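Gurnovum toy tidying set: read me first

Hello! I'm Selma Begović, and I look after this folder for our student robotics club. It holds the recordings from our tidying project, where a humanoid picks soft toys up off a bed and puts them in a basket. Sorin Kos wrote the logging scripts and Costel Dervishi did most of the labelling (thank you, Costel, I know it was dull).

What you get

There are 400 episodes, each in its own numbered folder with the video, the joint readings and a little text file of notes. Please do read the notes! If a grasp went wrong we kept it and said so, and those have been dead handy for our Petkov grasp checker.

The toys are plush fruit, mostly. They squash, so the fingers end up in a slightly different place every time, and that was the whole appeal for us.

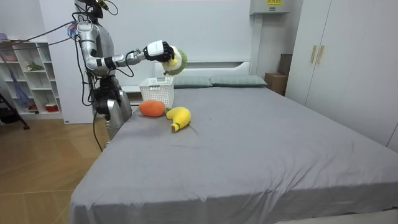
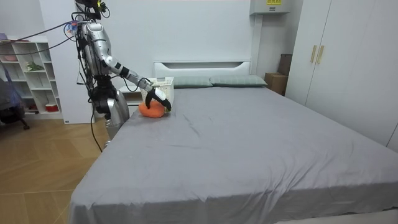

Green plush in the first, orange plush in the second, with the basket up by the pillows in both.

Things to know before you train on it

Episode 58 has no joint readings. My fault, I started the video and forgot the logger. The loader skips it, but if you write your own you'll need to do the same.

Labels are toy colour first, then shape, so "orange_mango" and so on. Older files have a capital letter at the start and I still haven't fixed them all.

Last updated 22 February 2023. Stavros Tomić wants to add left-hand episodes in March, so tell him if you fancy helping.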